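Cuiping Gu
15 Aug 2025

Every time the market has a bad fortnight my inbox fills with the same offer. Put your money in a "smoothed" fund and you won't have to look at the ugly bits. I've spent a week reading the small print on one of them and I have some doubts. Thread.

The one I was sent is the Zosbridge Steady Growth fund. The chart on the front page is a lovely gentle slope. No dips at all. I've been putting money away since my twenties and I have never owned anything that went up like that, apart from my council tax.

So how do they get the line? Page 31. The price you see is not what the holdings are worth today. It's an average of what they were worth over the past 60 days, nudged by a "stability adjustment" which the manager decides. The manager doesn't say how.

Averaging doesn't take risk away. It takes it out of the picture. If the holdings drop by a fifth, your fund has dropped by a fifth, you just get told in instalments.

And if you want to sell while the instalments are still arriving? Page 34. They can apply a "fair value reduction" to anyone leaving. So you get the smooth price on the way in and the real one on the way out. Funny how that works.

Someone will reply that people panic less when they can't see the drop. Maybe. I'd like to see the evidence, because the brochure has none. It has a quote from a "client" called J.

Now charges, my favourite. Headline fee looks ordinary. Then there's a smoothing charge, a platform charge and an "allocation review" that happens every December whether anything gets reviewed or not.

I ran it on my own numbers. Same starting pot, same monthly payment, same growth before costs. In year one the Zosbridge fund would cost me £869. The dull tracker I already hold at Vandusport would cost £262. I checked it twice as I assumed I'd slipped a column.

That gap is every year, and it gets wider as the pot grows. By year five, on my sums, the smooth one is taking £1,476 a year. For an average and a phone line.
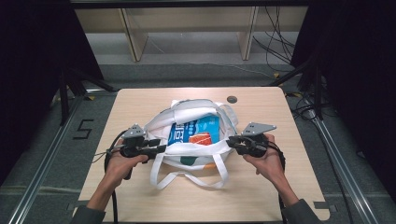

To be fair to them, a couple of people I trust do like these funds. One is a few years off retiring and says she sleeps better. I asked if she'd sleep as well knowing about page 34. She hadn't got to page 34.

If what you want is a calmer ride, you can hold more cash or more short bonds and fewer shares. Boring, cheap, and you can see exactly what you own. No adjustment by a person in an office.

Or look at the account less often. I took the app off my phone and check twice a year. Cost of this strategy so far: nothing.

I did email Zosbridge to ask how the adjustment is worked out. The reply thanked me for my interest and attached the brochure again.

Things I'd ask before buying any of these:
What's the unsmoothed value today?
When was the leaving reduction last used, and how big was it?
What are all the charges added together, in pounds?

If they won't answer the first one I'd stop there.

Several of you have asked about the Tuken version. I haven't read it yet. Same sort of slope on the front, so I'm not hopeful. Will add to this when I've got through it.

Usual note, I'm not an adviser, I hold the Vandusport tracker and I'm grumpy about fees.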